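Robots at the laundry - who does what now?

Ever stayed in a hotel? Somebody has to wash all those sheets and towels. And the staff uniforms, and the odd sock left under a bed. At Skandport a lot of it goes to a laundry called Hunis, down by the harbour.

Big place. Up to 2,000 towels on a busy Saturday! Until last year every basket was lifted by a person. Lift, tip, push it in, shut the door, start again. Sore backs, sore wrists, very hot in summer.

Now there are 4 robots helping. Two arms each, with grippers on the ends for hands. The big sheets still go through the old machines. The robots get the small mixed loads - shirts, aprons, bits and bobs.

Sounds easy? Try it from the robot's side. A box is always box shaped. A T-shirt is a different shape every single time you drop it. So the robot has to look, work out where the cloth is, and hold the basket tight enough but not so tight it gets squashed. Both arms have to move togther too, or everything slides off one side.

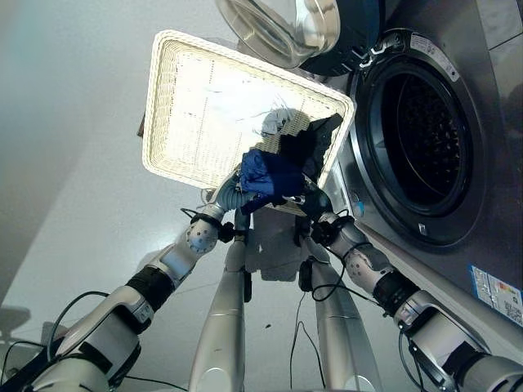 Kisia wanted to know if the robots had taken anyone's job, and was told no, but some jobs are not the same any more. Fair question. People ask it a lot.

So what changed? Less lifting, for a start. More checking. Someone still looks in the pockets (pens are the worst, one blue pen can ruin a whole load). Someone sorts out stains, folds the tricky things, and comes over when a robot stops and its light goes orange. Workers had lessons in how to stop one safley and set it going again.

Not everyone likes it. Some miss chatting over the baskets. Some say the robots are slow, and they are - a person can load a machine much quicker. But a robot doesnt get a bad back.

Words to know
Automation - when a machine does a job that a person used to do.
Gripper - the part of a robot that holds things.
Load - all the washing that goes in at one time.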